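4 Equipment planning from simulated wrist views

4.1 Scope of the exercise

The preceding section set out the cost model. We now apply it to a single planning question: how much of the equipment for a manipulation cell can be chosen, and its price fixed, before any hardware is ordered. The cell in question is planned for the Rondthorpe site, where a bench is to be served by one arm fitted with a two-finger gripper and a wrist-mounted wide-angle camera. The budget for the cell was approved as a single sum, with no later call on reserves, so that an error in the first order must be paid for out of the spares line.

Purchasing for small robot cells is often done in the opposite order to the one used here. The arm is bought first, on the basis of reach and payload; the gripper follows, and the camera is chosen last from whatever will fit the remaining space at the wrist. The consequence is that the cost of mounts, cables and lens changes is carried by a part of the budget that was never sized for them. In the records kept at Parsons, which we used to set our starting figures, 29 purchase lines out of 143 were for parts that replaced or adapted something bought earlier for the same cell. Few of these lines were large. Their effect was mostly on time, as each one needed its own quotation and approval.

We therefore placed the camera at the head of the order list and treated the gripper as a constraint on the view. Candidate arrangements were modelled in Grokovari, our in-house scene builder, and the resulting views were inspected before a supplier was asked for prices.

4.2 Modelling assumptions

Each arrangement was given a room, a work surface, an arm link and a gripper. Room furnishings were kept simple but were not removed altogether. A bare room gives a misleading impression of how much of a wide-angle view is useful, as there is nothing at the edges against which the bending of straight lines can be judged. Shelving, wall fittings and a tiled floor were accordingly included, and materials were left at their default settings.

The lens model was a circular wide-angle projection. No correction was applied before inspection. Correction software is a separate item in the cost model (Table 3, line F), and to apply it at this stage would have hidden the benefit for which that line is meant to pay. Where a planner has correction software already, line F should be set to zero and the views inspected in corrected form.

Figure 4 gives one of the views used in the inspection. The gripper is open and holds nothing. It takes up much of the lower centre, together with the arm link that carries it, and this part of the view must be regarded as bought but not available for observing the room. The work surface, shown in green, falls to the lower right. 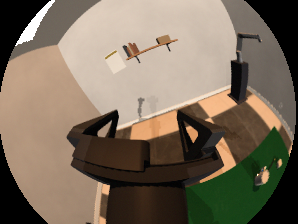 Figure 4. Simulated wide-angle view with the gripper open; part of the work surface is at lower right and a second arm stands on a pedestal in the far corner.

Two findings from this view bear directly on the order. The first concerns finger spacing. With the fingers set wide apart, floor and the foot of the wall remain visible between them. A planner who prices a gripper with solid, closely set fingers would need to repeat the inspection, for the gap can't be assumed to carry over from one model to another. The openings in the fingers themselves also let through small patches of background, but we attach no value to these in the cost model. They are too small to be relied upon and would change with any change of finger.

The second concerns the work surface. The small items on the green area lie well to one side of the gap between the fingers. For a task in which the camera is needed only to find items before the arm moves, this may be acceptable. For a task in which the grasp itself must be watched, the pose would have to be altered, or a further camera entered on the list. We priced both options. A fixed overhead camera adds a mount, a cable run and a calibration target to the order, whereas a change of pose adds no hardware but takes up engineering time, which the Rondthorpe budget doesn't meter. On paper the change of pose is free. We have entered it at the standard hourly rate all the same, so that the two options can be compared on equal terms.

4.3 Floor space and the pedestal

A pedestal-mounted arm occupies the far corner in Figure 4, clear of the work surface. Pedestals are easily left out of early budgets. The arm supplier quotes for the arm and controller, the building budget covers the floor, and the column between them belongs to neither. In the cost model the pedestal is a line in its own right, with its base plate, fixings and any drilling of the floor listed beneath it.

Where a tiled floor is to be kept, the fixing method should be agreed before the pedestal is ordered. A plate that spreads the load is dearer than a bolted foot and needs a wider clear area, and the drawing supplied with the arm will not as a rule show that area. We allowed for the wider plate throughout. If bolting is later permitted, the difference returns to the spares line.

The tiles had a further use in planning. Their boundaries give a regular pattern across the floor, and the amount by which that pattern is bent towards the edge of a view was used as a quick check on lens choice. It is a check by eye only. It doesn't replace the calibration step described in Section 5, and no figure in the cost model depends on it.

4.4 Effect on the order list

The order list was revised after the inspection. The principal changes were as follows.

Camera and lens were moved to the first order, with the mount specified by the gripper supplier.
The gripper was moved to the second order, subject to a repeat inspection if the finger shape is changed.
The pedestal was given its own line and taken out of the general allowance for fittings.
The overhead camera was retained as an option, unpriced in the first order but with its cable run included.

The last of these deserves comment. A cable run installed with the rest of the electrical work is cheap. One installed afterwards, with the cell in place and guarded, is not, and it stops work while it is being done. We consider it sound practice to buy the run even where the camera may never be fitted.

Lead times were taken from supplier quotations received before August 10, 2026, and are valid until October. The mount has the longest lead time of any item in the first order, a result we did not expect and one that would not have come to light under the usual sequence - the mount would simply not have been on the list yet.

4.5 Limits of the method

A simulated view shows where things would appear under the stated geometry. It says little about noise, glare or the behaviour of a real lens in poor light, and the surface finishes in our models were not matched to samples. Shadows fall on the wall, the floor and the work surface in Figure 4, but their strength follows from the light settings in the scene and should not be used to size the lighting budget. For lighting we carried forward the allowance from the Mirico cell and left it unchanged.

There is also the question of staff time. Building and inspecting the arrangements took 2 working days for the Rondthorpe cell, with the scene builder already in use and its operator familiar with it. A group starting without such a tool should enter the cost of learning one, and for a single small cell that cost may well exceed the saving. Where several cells are planned on the same pattern, the room model can be reused and only the arm link, gripper and lens need be changed. The break-even point under our assumptions is given in Section 6.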